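Trirkora padded ironing board cover: a long review from someone who irons a lot of shirts

Posted Feb 6, 2021 in Laundry and Linen

I've been meaning to write this one up for ages, and a few of you have asked in the comments whether I ever replaced the dreadful silver cover I was grumbling about last winter. I did! I bought the Trirkora padded cover in the seashell print from the homewares shop in Standham, and I've had it on the board since July, so I feel I can talk about it properly now.

A bit of background for new readers. Our house gets through a lot of collared shirts. I do a big iron on the weekend with the radio going, usually 18 shirts or so if I've let it get away from me, plus pillowcases and whatever else has crept into the basket. I don't mind it at all, I find it quite peaceful, but it does mean a cover gets a proper workout here. The old silver one had gone flat and crackly, and every time I did a yoke I'd end up pressing the mesh of the board straight into the cloth. Little diamonds all over the shoulders, very annoying.

So, the padding. It's the reason I paid a bit more and I'm glad I did. It's a thick, springy layer, sewn to the back of the cover, and it has hardly gone down at all in the months I've had it. Plackets are much nicer to do because the buttons sink in a little and you can press from the wrong side without them leaving bumps. Collars too. I always start with the collar, underside first, working from the points toward the middle so you don't push a crease out to the tip where everybody will see it.

Fitting it was slightly fiddly. There's a drawcord that runs right around the hem and a toggle to lock it off, and the instructions (one small drawing on the back of the packet) would have you believe it takes a minute. It took me two goes. My board is an old Amato, which has a rather blunt nose, and I had to pull the cover off and start again from the narrow end to get the print sitting straight. Once it was on, though, it stayed on. I give the cord a tug every few weeks and that's all the attention it's had. If your board is wider than standard I'd measure before you buy, as there isn't a lot of spare hem to play with.

The colour is the bit I went back and forth on. I'm normally a plain navy or grey person, and this is pale pink and lavender with orange scallop shells on it, which sounded like a child's beach towel when I read it on the packet. I've grown very fond of it. It's cheerful on a grey morning and it's soft enough that I can still see what I'm doing with a white or cream shirt. I had worried the pattern would make it harder to spot creases in checks, but I haven't noticed any trouble there.
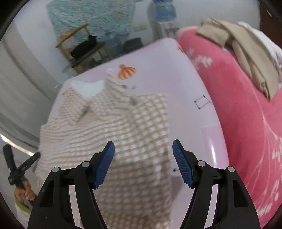 A cream and tan check on the shell cover, collar end up.

Checks are a good test of any board, I think, because if the cloth drags even slightly the lines go wavy and you can see it from across the room. The surface on this one has just enough grip to hold a shirt in place while you smooth it out by hand, and the iron still glides. My old cover was so slippery that a shirt would be halfway to the floor by the time I'd turned around for the spray bottle.

Now for the grumbles, and there are only a couple. Being so pale, it shows marks. I had a dribble of rusty water from the iron in the first month and it took a soak and two washes to shift. The cover is machine washable on cold, but with the padding attached it takes forever to dry, so wash it early in the day and peg it out flat if you can. I'd also love a version with the padding separate. Clandthorpe make one like that, and my sister-in-law swears by hers, but I tried it at her place and found the felt wandered about underneath.

It isn't the cheapest cover on the shelf, and if you only iron a good shirt for weddings and funerals you'd be perfectly happy with something plainer. For a household like ours I'd buy it again, and I've already put a second one away in the linen cupboard for when this one wears out. They had the same shells on a mint background last time I was in, and I was sorely tempted.

My rating: four and a half out of five, with the half lost to drying time.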